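How Do Patterns Get onto Cloth?

Look at the clothes you are wearing. Some may be one plain color. Others may have stripes, dots, flowers or cartoon characters. Those patterns can be made in more than one way.

Woven patterns

Cloth is often made by weaving. Threads called the warp run the long way. Threads called the weft go over and under them. If the threads are different colors, they make stripes or checks. A woven pattern usually shows on both sides of the cloth.

Printed patterns

Printing puts color on after the cloth is made. Long ago, people carved a shape into a block of wood, covered it with dye and pressed it onto the cloth. Then they moved the block over and pressed again. Some printers still work this way.
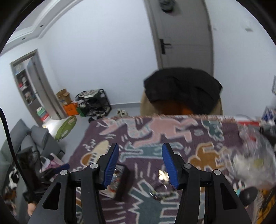

Another way is screen printing. A fine mesh is stretched tightly, and parts of it are blocked. Color is pushed through the open parts. Each color needs its own screen, so a design with five colors needs five screens.

Many factories use digital printers now. These spray tiny drops of ink, a bit like the printer at school.

What is a repeat?

Most printed cloth uses one picture again and again. The picture is called a repeat. At the Gramside print shop, Yesenia Flores draws repeats that are 18 inches tall. The top edge of her drawing has to match the bottom edge, or a line will show where they meet.

Try it yourself

Cut a simple shape from a kitchen sponge. Dip it in fabric paint and press it on an old pillowcase. Ask an adult how to set the paint so it won't wash out.

Words to know

Dye: something that colors cloth
Mesh: a net with very small holes
Weft: the threads that go from side to side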